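Selwood Institute of Home and Community Studies
Household Practice I – Course Handout 7
Folding and Storing Small Items: Socks, Hair Ties and Thin Fabrics
Instructor: Aba Agyeman
Revised 25/10/2019

Purpose of this handout

This handout accompanies the third unit of the course, on the care of clothing in the bedroom. Students should read it before the practical session and bring it with them. Shirts, trousers and bed linen were covered in Handouts 5 and 6 and are not repeated.

Small items take up little space individually, but they account for a large share of the disorder in an ordinary chest of drawers. The bed is the usual working surface for this task, with its cover pulled smooth. 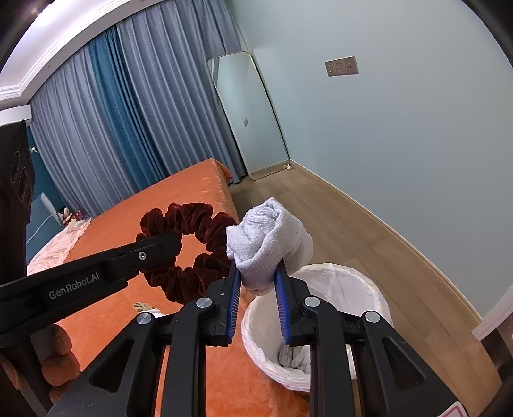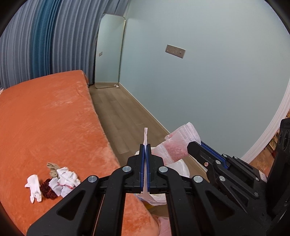
1. Terms used in this unit

Bundle: a sock or pair of socks rolled into a compact ball and held closed by its own fabric.

Cuff: the upper, usually ribbed, part of the sock. In most bundles the cuff does the work of holding the shape.

Flat fold: any fold in which the item is laid out and doubled over without rolling.

Loose goods: items that are not folded at all, such as scrunchies, hair bands and ribbons. These are stored by container.

2. Preparing the surface

Clear the bed of pillows and pull the cover tight toward the corners. A plush cover is acceptable, although it sheds onto fine knits and the finished items should be checked for lint. The first bundle above is a pale lavender-white sock with tiny specks of lint on the knit. Specks of this kind may be removed with a strip of tape or a soft clothes brush, working in one direction only.

Small dark marks should be noticed at this stage. A marked item goes back to the laundry pile and is not put away with the rest.

3. Sorting

Sort before folding. Students often begin to fold the first sock they pick up and then have to open it again when its partner appears.

Make one group for socks, one for thin fabrics and one for loose goods. Within the socks, sort first by color and then by length. Pale colors are easily confused under a bedroom lamp, and lavender, white and very light pink should be compared near a window. A sock in two colors, such as the pink and white one in the second picture, can usually be matched at once and may be set aside early.

Single socks are kept together in one place for two laundry cycles. After that they may be used as dusting cloths.

4. The rolled bundle

Lay the two socks one on top of the other with the heels facing the same way. Press out the air with the flat of the hand. Roll from the toe toward the cuff, keeping the edges level. When the roll reaches the cuff, open the outer cuff and turn it back over the roll.

The finished bundle should be rounded and should keep its shape when lifted. A loose lobe on one side generally means that the heel was not flattened before rolling. It does no harm in the drawer, but the bundle may open if it is handled often.

The method strains the elastic of one cuff. Dress socks and socks with delicate ribbing should be given a flat fold.

5. The flat fold

Place the pair together as before. Fold the toe to the heel, then fold the cuff over to meet it. The result is a small rectangle that will stand on its edge in a divided drawer. For ankle socks a single fold is sufficient.

Thin fabrics are also folded flat. They slip and open out into points if held by one edge, so they should be lifted from beneath with the whole hand and set down in their final position.

6. Scrunchies and other loose goods

A scrunchie should be neither folded nor flattened. Velvet in particular will crease along the pile and is slow to recover. Shake the item gently so that the gathers are evenly spread around the ring, and place it in a shallow box with the opening facing up. Scrunchies may also be threaded onto a cardboard tube or a short rod – a practical arrangement where drawer space is limited.

Remove any hair before storage.

7. Arrangement in the drawer

The practice room is equipped with Rundik drawer inserts of 11 compartments each. Place bundles at the back and flat-folded socks at the front. Loose goods go in the compartment nearest the handle. Do not press a bundle into a compartment that is too small; move it to the next row.

Practical session

Each student will receive one mixed basket and is expected to sort, fold and store its contents in a single session. Work in pairs is permitted for sorting only. The drawer will be inspected with its owner present, and one bundle will be lifted and lowered to see whether it holds.

Written work

Describe the storage of small items in one bedroom drawer at home, before and after reorganization, in no more than one page. Submit the page to Ms. Agyeman in Room 161 at the start of the next class.

Reading

Debnath, Chapter 3, sections on knitted goods and on drawer division. The section on wool may be left until Handout 8.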